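Household robot

A household robot is a machine meant to do chores in a home, such as clearing a table, putting things away in drawers or folding clothes. I look after this page on the Kolla wiki, and I keep getting asked the same thing at parties: can they do it yet? My short answer is "a bit, slowly, and please stay in the room." The long answer is the rest of the page!

What works

Vacuuming works, and so does mowing, because wheels and a flat surface forgive a lot of mistakes. Arms are harder. At Grerken, the shop floor where I worked until last March, an arm moved the same part from the same tray all day and hardly ever missed. Then somebody swapped the tray for one 13 millimeters taller and the whole cell stopped until the engineer came back from lunch. A home is that taller tray, every day, in every room (mine is, anyway).

Practice in simulation

Most chore robots get their early practice inside a computer. A made-up room costs very little, you can drop a virtual vase 3000 times without sweeping up, and the software gets to meet clutter before it meets your clutter. Henok Yimer, who wrote the first version of this page, called it "driving school with no curbs," and I've kept the phrase because I like it. 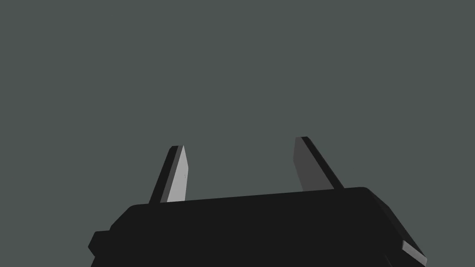
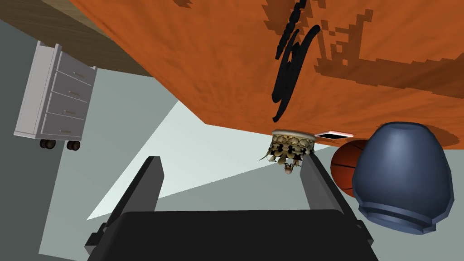
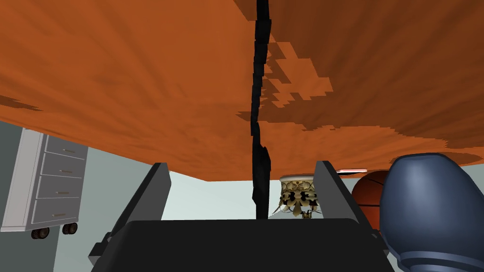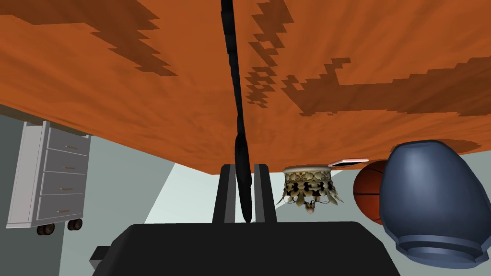 Simulated views past a two-fingered gripper. The first has only a plain gray backdrop; the other three include a chest of drawers on casters, a basketball and an ornate decorative object.

The catch is that simulated stuff is too well behaved. Real drawers stick, real balls roll off when you brush them, and a shiny vase can fool a depth sensor completely. People call this the sim-to-real gap. One fix is to scramble the colors, lighting and weights so the software can't get too comfortable, and I think it helps more with seeing than with touching.

Tidying as a test

Tidying sounds easy and it's a brute. The robot has to pick out one thing among several, choose a grip that won't crush it, and get it somewhere else without knocking the neighbors. The Derker tidy-up trial, my favorite of the small ones, gave each machine 100 household objects and one afternoon. The Dufour arm was the only entry I'd have let near my dishes, and it still took 522 seconds to put away a single mug.

See also: robot vacuum, gripper, sim-to-real gap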